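**Aus der Werkstatt: Trikots falten per Fernsteuerung**

5. Dezember 2023

Seit September nimmt die Gruppe Benmoussa am Standort Plitenen Vorführungen für das Falten von Kleidung auf. Angefangen hat es mit Handtüchern und Geschirrtüchern, inzwischen sind Oberteile mit kurzen Ärmeln an der Reihe. Bis Ende November sind 1479 Durchgänge zusammengekommen, davon 601 mit Trikots und T-Shirts. Der Rest verteilt sich auf die flachen Teile vom Herbst.

Gesteuert wird von Hand. Wer vorführt, sitzt am Bedienplatz, hält in jeder Hand einen Führungsgriff und sieht das Bild der Kopfkamera auf dem Monitor. Die beiden Arme folgen den Griffen mit einer kleinen Verzögerung. Daran gewöhnt man sich nach ein, zwei Stunden, beim Greifen von dünnem Stoff bleibt sie aber spürbar. Rongrong Hou hat deshalb die Geschwindigkeit der Arme in Stoffnähe gedrosselt. Die Durchgänge dauern jetzt länger — im Mittel 54 Sekunden pro Oberteil —, dafür müssen weniger verworfen werden.

Gefaltet wird auf verschiedenen Unterlagen. Auf dem Tisch liegt der Stoff glatt, und die Greifer kommen gut darunter. Ein Polster gibt nach, und die Greifer drücken leicht zu tief hinein. Für das spätere Training wollen wir beides haben, ebenso unterschiedliche Ausgangslagen: mal liegt das Teil ausgebreitet, mal als Haufen, mal mit dem Saum nach hinten.

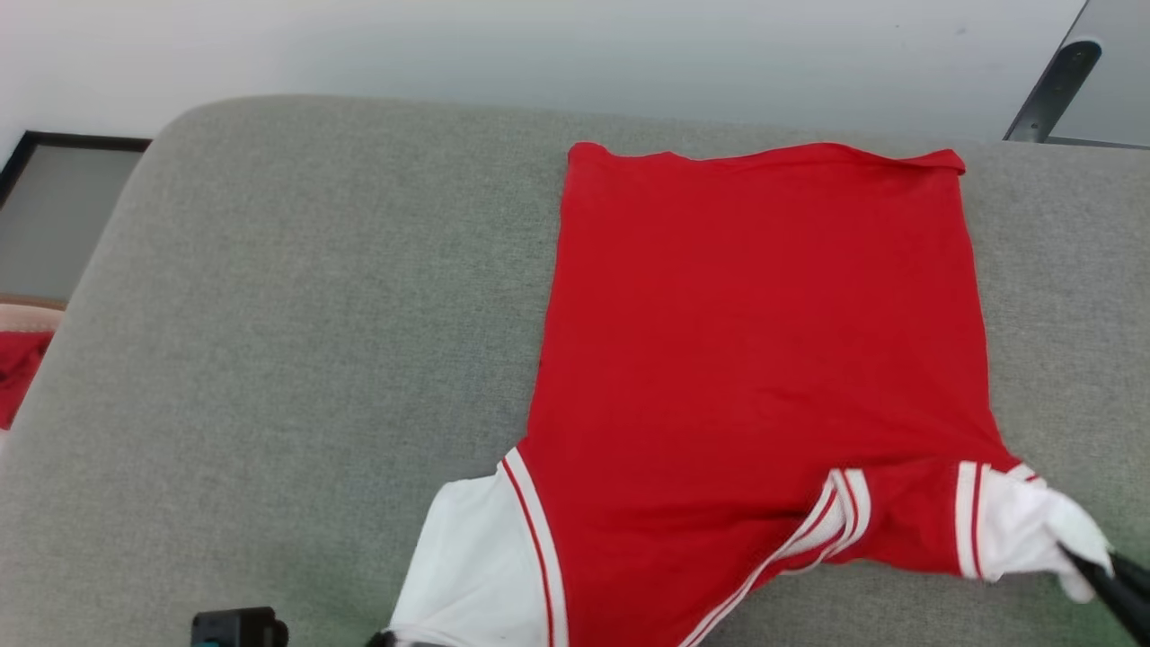
*Rotes Trikot mit weißen Ärmeln auf grauem Polster, der rechte Ärmel im Greifer.*

Die Ärmel sind der schwierigste Teil. Fasst man zu weit außen an, klappt nur der Stoffrand um, und der Rest bleibt liegen. Fasst man zu nah am Körper des Trikots an, zieht man die ganze Seite mit. Daichi Tanabe hat dazu eine kurze Anleitung geschrieben, die am Bedienplatz aushängt. Die wichtigsten Punkte:

- Ärmel in der Mitte fassen, erst anheben, dann nach innen führen.
- Mit dem zweiten Greifer das Teil halten, bis der Ärmel abgelegt ist.
- Missglückte Griffe nicht abbrechen, sondern lösen und neu ansetzen. Die Korrektur bleibt in der Aufnahme.
- Durchgang erst beenden, wenn beide Greifer offen sind und über dem Stoff stehen.

Der dritte Punkt ist neu. Bisher wurden solche Aufnahmen aussortiert. Ein erster Vergleich mit dem Datensatz Firken, in dem Korrekturen enthalten sind, sprach dafür, sie zu behalten. Ältere Aufnahmen werden nicht nachträglich geändert.

Im neuen Jahr zieht ein zweiter Bedienplatz nach Jovdale. Dafür suchen wir noch 5 Personen, die sich einarbeiten lassen und danach regelmäßig halbe Tage übernehmen. Vorkenntnisse sind nicht nötig. Meldungen bitte an Daichi Tanabe. Gebrauchte Oberteile nehmen wir weiterhin gern an, am liebsten gemustert oder mehrfarbig — einfarbig weiße haben wir genug.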